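Accueil Journal Archives Carnets Contact

03/05/2018

Imke Bauerfeind a encore frappé. Elle m'a envoyé hier soir un message long comme un bail pour m'expliquer que le désordre des petites affaires de toilette, c'est une question de méthode, et qu'en deux soirées je n'aurais plus jamais à chercher quoi que ce soit. La méthode s'appelle Fakus. Il y a un livret. Il y a toujours un livret.

Je l'ai lu ce matin avec mon café, en entier, pour pouvoir en dire du mal sans mentir. L'idée de départ tient en une phrase : on sort tout, on pose tout à plat sur une surface claire, on regarde, et ensuite seulement on range dans un bac. Il leur faut quarante pages pour dire ça, avec des mots comme « respiration » et « seuil ». Je veux bien croire qu'une surface claire aide à voir ce qu'on a. Je doute qu'elle aide à s'en séparer. Je connais très bien mes affaires, je sais qu'elles sont trop nombreuses, et les voir étalées me donne surtout envie de les remettre là où elles étaient.

Ce qui m'agace le plus, c'est la retenue. Une palette, une éponge, un petit flacon, des têtes de pinceau, un bac. Qui vit comme ça ? Chez moi le tiroir du haut ne ferme plus depuis l'hiver, j'ai un sac entier d'échantillons rapportés de Tredton, et je ne parle pas des crèmes solaires qui attendent juillet dans une boîte à chaussures. Si je posais tout sur une table blanche, on ne verrait plus la table. La méthode marche peut-être très bien pour les gens qui n'en ont pas besoin.
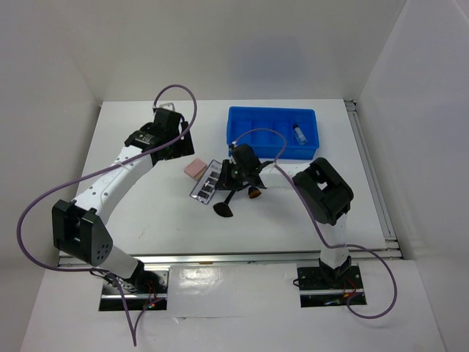
Ce que j'ai fait quand même

J'ai essayé après le déjeuner, sur la table de la cuisine, essuyée deux fois parce que le livret insiste. Pas de bac bleu à la maison. J'ai pris la bassine de la vaisselle, qui est verte et qui a une fente, et j'ai commencé par les éponges. J'en avais une rose aussi, de celles qu'on achète pour le fond de teint et qu'on devrait changer bien plus souvent qu'on ne le fait. Poubelle. Le livret dit de remercier l'objet — je m'en suis passée.

Les pinceaux ensuite. Lavés au savon doux, essorés dans un torchon, couchés à plat, les poils dépassant un peu du bord pour que l'air circule. Ça, je le faisais déjà avant Fakus, ma tante me l'avait appris, et elle n'a jamais vendu de livret. J'en ai retrouvé deux qui perdent leurs poils et je les ai gardés. Je sais. On verra.

Les palettes, c'est là que ça coince. J'ai celle de chez Tkachuk, payée beaucoup trop cher, dont je n'utilise que le beige et le brun. Le reste est intact. La méthode voudrait que je la donne, mais qui veut d'une palette avec deux trous au milieu ? Je l'ai mise dans la bassine, puis je l'ai ressortie, puis remise. Les flacons, même chose : des fonds partout, jamais assez pour servir, toujours trop pour jeter sans culpabilité. J'en ai transvasé un dans un autre et j'ai mis du démaquillant sur la nappe.

À cinq heures la bassine était pleine et le tiroir fermait. Je l'écris par honnêteté. Mais il fermait parce que la moitié du tiroir était dans la bassine, et la bassine est maintenant sur la machine à laver, où elle restera, je me connais. Ce soir il a bien fallu faire la vaisselle directement dans l'évier.

Imke a rappelé pour savoir. J'ai dit que c'était intéressant. Elle m'a parlé d'un atelier à Stangate, une journée complète, 200 euros, repas compris. Deux cents euros pour qu'on me regarde trier des éponges ! J'ai répondu que j'allais réfléchir, et elle a compris que c'était non, parce qu'elle a tout de suite changé de sujet.

Demain, racheter du savon doux et une bassine. Voir aussi si la tache part à trente degrés.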